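Dec 4, 2021. Bench notes, mesh seat fabric, week 2

Kieran Lenihan forwarded the Voritz leaflet again with "worth a look??" in the subject line. I looked. They say their mesh keeps its tension for the life of the chair. Whose life, and who sat in it? The leaflet has one graph and the vertical axis has no units.

Set up the Conneely swatch on the small rig Thursday, 23 kg hanging off the clamp, left overnight. Sag was 9 mm in the morning. Took the weight off and it came back most of the way by lunch. I don't trust the last millimeter either way, my ruler is not that good and I was reading it in bad light.
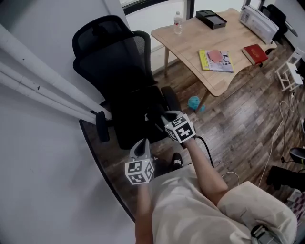
Swatch tests worry me for another reason. A strip in a clamp gets pulled in one direction and a seat never does. On a black mesh office chair like this one the front edge is where I'd expect trouble, with thighs pressing on it all day, and nothing on our rig loads a front edge. Liam Ní Mhurchú thinks we can correct for it with a factor. Asked him where the factor comes from. Still waiting.

Cosurari quote came in, 159 per roll. Cheap. Their data sheet says "tested to 200 hours" and doesn't say tested how. Orla Ó Flaithearta wants to order two rolls now. I said one, and only after they answer my email.

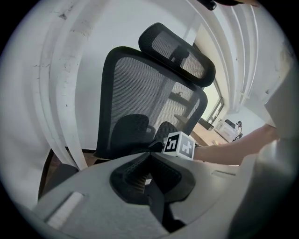
Backs are easier, I'll give Liam that. People lean and then stop leaning, and the load is spread out. Even so, I'd want to see a back panel that's had a few years of real use before I believe any curve that flattens out that nicely after one night.

To do:
- rerun Conneely with the second clamp, first one may be slipping
- edge jig, ask Gearóid Corrigan if the old frame is still in the store
- no reply to Voritz until January

Recent entries
Foam offcuts, compression set, run 3
Why I don't believe the Bundley caster numbers
Clamp drift (again)
Gas lift leak check, notes from Donal Nic Aodha
Armrest pad glue, first peel test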